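Relatório do projeto: O ruído nas salas de estudo e o efeito do revestimento do chão
Grupo 6, disciplina de Física Aplicada
Sábado, 7 de abril de 2018

1. Introdução
O nosso grupo escolheu estudar o ruído porque na residência Darnamon, onde moram dois de nós, muitos estudantes reclamam de não conseguir ler à tarde. A pergunta do trabalho é simples: quanto muda o som de uma sala quando muda o material do chão? Não estudámos as paredes nem o teto, embora saibamos que também são importantes.

2. Método
Escolhemos 3 salas de tamanho semelhante. A sala Mallik tem chão de pedra, a sala Zoubi tem chão de madeira e a sala Vilton tem alcatifa. Em cada sala rebentámos balões no mesmo ponto e gravámos o som com um telefone colocado em cima de uma cadeira. As medições foram feitas em fevereiro, sempre de manhã cedo, com as janelas fechadas. No total ficámos com 127 gravações que se podem utilizar. As outras foram eliminadas, na maior parte por causa da porta do corredor, que bate com força.

3. Resultados
Na sala Mallik o som demora claramente mais a desaparecer. A diferença entre a Mallik e a Zoubi foi menor do que esperávamos. A Vilton é a mais silenciosa das três, sobretudo nas frequências altas, acima de 3000 Hz. Nas frequências baixas as três salas são quase iguais – isto concorda com o que lemos no manual da disciplina, que diz que uma alcatifa fina absorve pouco os sons graves.

4. Dificuldades
O telefone não é um instrumento calibrado e por isso comparámos só as salas entre si, sem dar valores absolutos. Também tivemos o problema dos móveis: a Vilton tem cortinas grossas e não foi permitido tirá-las. Uma parte do efeito pode ser delas. 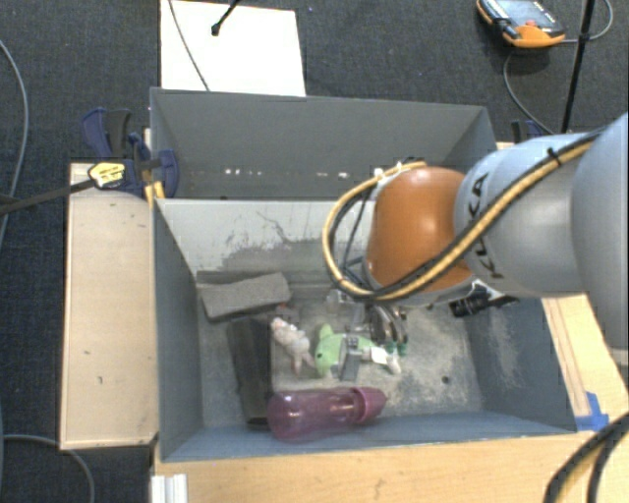 5. Continuação do trabalho
Para o próximo semestre queremos medir espaços de trabalho que misturam superfícies duras e moles, porque as salas reais raramente têm um único material. Uma combinação que nos interessa é a madeira clara junto de uma alcatifa escura com textura, como a de tom azul quase preto que se vê na fotografia. A madeira reflete bem os agudos e a alcatifa absorve uma parte deles, mas não sabemos ainda qual dos dois efeitos domina a poucos passos de distância. Vamos precisar também de um microfone melhor, que já pedimos ao departamento.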